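Courses Projects People Archive Contact
Search this site Enter keywords Go
Student Work > Design for Everyday Life > Project Reports > The Jeans Problem

The Jeans Problem: Folding Denim in a Shared Laundry Room

Mark Anthony Lumanlan, Bernice Ayaaba, Dindo Barredo
Supervisor: Florante Manalo
Submitted Tue 7 April

1. Background

Elthorpe Hall has one laundry room, one folding table and 193 residents. The table was built for a person with a single towel and plenty of time. Everyone else folds on top of the dryers, or carries the whole pile upstairs and folds it on the bed, or puts it on the chair, where it stays until it is worn again. Our group began with the third method and wanted to know if it could be improved.

We picked jeans because all three of us own them and none of us folds them the same way. Dindo rolls. Bernice folds in thirds. Mark Anthony had, until November, believed that hanging them over a door counted.

2. What we did

We compared three folds:

The Lollness: legs together, crotch tucked in, folded in half and then in half again. We named it after the residence where Bernice learned it. It may have another name elsewhere.

The Maglaya roll: legs together, rolled from the hem up to the waistband. Dindo's aunt, Mrs. Maglaya, swears by this and has asked to see the report.

The door: described above. Kept as a control.

Each fold was done 100 times, so 300 folds altogether, spread over 6 evenings. We used the same few pairs throughout, shook them out between folds and wrote down how long each one took. A fold was marked as failed if it came open while being carried from the table to the shelf. The first evening's times had to be thrown out after the stopwatch went home in somebody's pocket with the pen.

3. Results

The Lollness was the fastest fold that could still be called a fold. The roll took longer but survived the walk to the shelf better than anything else, including the walk where Mark Anthony dropped the stack. The door was quicker than both and failed every time, being impossible to carry without the door.

Most of the time went on the part before folding. A pair of jeans that has been left in a heap has to be found first: which end is the waist, which leg is inside out, where the second leg has gone. On bad evenings this took longer than the fold.

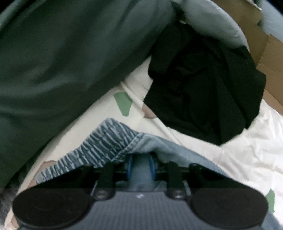
Hems were our best landmark. Once you have both of them in one hand, the rest of the garment more or less hangs itself straight, and the side stitching gives you a line to fold along. Starting from the waistband sounds more sensible and cost us time on nearly every attempt – the legs swing around and cross over. We changed our instructions halfway through to say "hems first," so the later times are not strictly comparable with the earlier ones. Alfredo Layug, who read our draft, wrote "obviously" beside this, twice.

4. Limits

All our jeans were adult sizes and none were very stiff. We did not test black denim, shorts or anything with a belt left in it. The folding was done by us, and we got better at it, which suits the Lollness because we did that one last.

5. Next steps

We would like to try the roll in the narrow drawers at Zandano House, where the fold in quarters probably won't fit. Bernice has taped a "hems first" card above the folding table. As of this week it is still up, with a sock hanging from one corner.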